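3. Data and coding

3.1 Match sample

The sample is made up of 118 men's matches from the Kikesel League, a regional rugby union competition with one round of fixtures most weekends from September onward. All matches were recorded by the home club from a fixed position near the halfway line and passed to the league office. We left out matches in which the recording stopped before the final whistle, and matches that were abandoned. Cup matches were also left out, as squads in the cup are larger and substitutions follow a different rule.

Two clubs, Yeo and Namus, share a ground. Their home matches are recorded from the same place on the same stand, so we treated the ground as one site and the clubs as separate teams. The pitch there slopes toward the clubhouse end. We recorded which team was playing down the slope in each half, but the slope is not used in the main models and appears only in the checks in Section 5.

3.2 What counts as a handling error

A handling error is any loss of control of the ball by a player who had a fair chance to catch, carry, pick up or pass it. Knock-ons make up the largest group. We also counted forward passes, passes that went to ground behind the intended receiver, and balls lost in contact where the tackler did not play at the ball. Balls ripped or knocked free by a defender were coded separately as forced turnovers. Lineout throws that missed the jumper were left out, and so were high kicks contested by both sides in the air.

Under these rules the sample gave 2517 handling errors. Each was coded for match minute, field zone, phase number, the player's position, and the distance to the nearest defender at the moment the ball was lost. Distance was coded as close, middle or far. We first tried to estimate it in meters, but the recordings are taken from one side only and the estimates for play near the far touchline could not be repeated by a second coder.

An advantage call made no difference to the coding. If a player knocked the ball on and the referee let play continue, the error was counted. This differs from the league's own match reports, which list only errors that led to a scrum, so our totals for any one match will be higher than the published ones.

3.3 Possession and time

Raw counts say little about how well a team handles the ball, because a team with more of the ball has more chances to drop it. We therefore express errors relative to ball-in-play possession, measured from the moment a player gains control to the moment the team loses it or the whistle goes. The clock was stopped for scrum resets, injuries and kicks at goal. Time at the base of a ruck counts as possession for the attacking team.

Each half was split into equal early and late periods. Time added at the end of a half was placed in the late period. In a few matches the stadium clock did not agree with the recording, and there we used the recording, starting from the kick-off of each half.

Grasp type was coded for catches and pick-ups as one-handed or two-handed. A catch in which the ball touched the chest before both hands closed on it was coded as two-handed. Where the coder could not see the hands at all, usually at the bottom of a ruck, the field was left blank and the event was dropped from any model that used grasp type.

Figure 2. A small red block held at the tips of the right-hand gripper, with a second gripper in the left hand, over a white table.
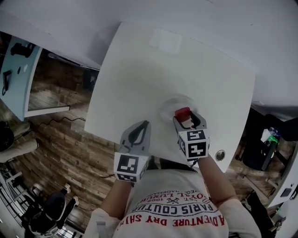
3.4 Coders and agreement

All events were coded in Jumero, a tagging program that places a marker on the recording and opens a short form for each event. Hye-jin Yeom coded the league matches in the order they were played. Hae-won Ma then coded a random part of the sample without seeing the first set of markers. Matches were drawn by lot within each month so that the second set covered the whole season.

Agreement was high for whether an error had taken place and for the position of the player. It was lower for the distance to the nearest defender, with most of the disagreements falling between close and middle. The usual case was a player taking a pass while a defender was closing from the side, where a difference of a few video images changed the answer. The coders met to go through these events, and the rule was changed so that distance is always read at the first contact between the ball and the receiver. For balls lost by a carrier it is read at the last moment of clear control. All earlier matches were then checked again under the new rule.

Forward passes were the other source of trouble. A pass thrown backward out of the hands may still travel up the field if the passer is running fast, and the single viewpoint does not always allow a clear judgment. We followed the referee's decision in every case. Some forward passes will have been missed as a result, and we have no reason to think that either early or late periods were more affected.

3.5 Weather and surface

Weather was taken from the referee's match card, which has a box for dry, damp or wet conditions and a line for remarks. The box is filled in before kick-off. A match marked dry may have ended in rain, and where the remarks said so we coded the halves separately. Cards with an empty box were coded from the recording if rain could be seen or heard, and otherwise were treated as missing.

The surface was coded as grass or artificial. No club changed its surface during the season. Since the artificial pitches belong to clubs in the upper part of the table, surface and team strength are hard to pull apart in this sample, and the surface results in Section 4 should be read together with the team effects given there.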